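Teaching two arms to do lab chores
Project report, Lucrezia Sartori and Nazareno Gatti

So our part of the Makik project was the teaching! We drove both arms by remote control and recorded every run, 21 in our first week (I did most of the driving, Nazareno kept the notes and reset the table). Glassware is way harder than the foam blocks we started on. You squeeze a test tube a little too early and it tilts, and then the whole run goes in the bin.

My first runs were slow and jerky – Elaheh Vahidi, our supervisor, told me to quit correcting every tiny wobble, and that helped a lot.

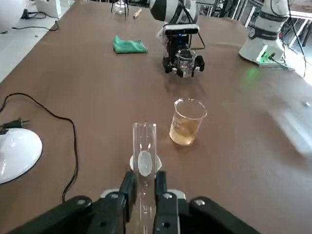 By October I could drive both arms without stopping to think about which hand was which. Next we want to try pouring, and Nazareno gets the controls for that one.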